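The Sovow Tabletop Finishing Kit
Wax, oil and cloths for wooden tables that get used every day

Item no. 2561
In stock, ships in two days
Kit price: $88
Wax refill: $18

Add to cart | Save for later | Ask us a question

We have sold a lot of furniture care over the years here at Siriwardena Home & Finish, and if I had to keep just one thing on the shelf it would be this kit. I know that's a big thing to say about a box with a tin of wax in it! But we use it on our own tables, at home and in the shop, and every time I rub down a tired old top and see the color come back I get a little bit giddy about it.

The kit is made for dark and medium woods -- walnut, stained oak, mahogany, that deep brown pine everybody's grandparents seemed to own. Sovow makes a lighter version for maple and ash, and it's a fine product, but please don't mix the two up, because the dark wax has pigment in it and it will find every open pore on a pale table and stay there (we have had that phone call).

What comes in the box

One tin of dark paste wax
One bottle of tabletop oil
Two cotton rubbing cloths
One horsehair buffing brush
One fine gray finishing pad
A folded instruction sheet, which is worth reading

How it works

The oil goes on first. It soaks into dry wood and evens out those thirsty spots you get where the sun comes in, or along the front edge where everybody rests their arms. Give it a full night, longer if the weather is damp. Then comes the wax, thin, thinner than you think, worked in small circles and then buffed along the grain until the cloth slides. The first coat will look a bit dull and you may wonder what you paid for. Be patient and do the second coat the next day. That's the one that brings up the glow.

For a big family table you'll get several full treatments out of one box. We do ours each October, before the holiday cooking gets going, and touch up the edges in spring with whatever is left in the tin. The wax keeps very well as long as the lid is pressed down all the way.

What it's good for

Working tables are where this kit really earns its keep. A dining table that gets wiped twice a day, a desk, a hobby bench in the spare room where things get glued and clipped and taken apart. Wax won't stop a deep gouge, I'd be fibbing if I told you it would, but it does take the edge off small scuffs, and the nice part is that you can fix a bad patch without redoing the whole top. Try that with varnish!

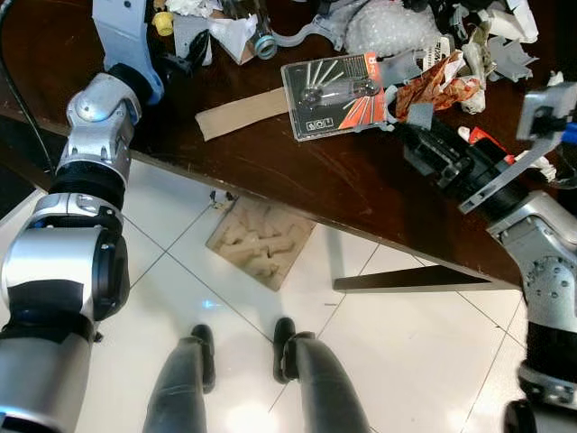
Ditau writes: I put two coats on my craft table and it looks lovely, but my glue drips still grab on if I leave them overnight. Should I be doing a third coat, or is it the wrong product for a table like mine?

A third coat won't hurt, but I'd spend the effort on buffing instead. Glue likes to hold on to wax that was left thick and soft. Go over the top hard with the brush, wait a day, and do it again. After that most dried drips should lift with a plastic scraper or an old gift card. And put a mat down for the really messy jobs. I do, and I sell the stuff.

Good to know before you buy

Your table needs to be clean and bare, or already oiled or waxed. If it has a shiny hard finish on it, such as polyurethane, the oil has nowhere to go and will sit there feeling sticky. A drop of water will tell you: if it darkens the wood after a few minutes, you're fine to go ahead.

Hot pans will leave a mark, so keep your trivets handy. Please also lay used oily cloths flat outdoors to dry before you throw them out. Balled up in a trash can they can heat up all by themselves and start a fire, and I'd repeat that on every page of this site if they let me.

The wax has a smell, a warm one, a little like orange peel and candles. It hangs around for a day or so. Open a window while you work.

Goes well with

Zendel felt pads, pack of 18 -- stick them under lamps and bowls and your finish will last a good deal longer
Zendel plastic scraper set
Sovow dark wax refill

Shipping and returns

Unopened kits can come back to us within 30 days. Opened tins we can't take back, but if you're not happy with how your table turned out, write to us and tell us what's going on, and send along a snapshot of the trouble spot if you have one. Nine times out of ten it's too much wax, and that can be put right in an afternoon.

Page updated November 8, 2019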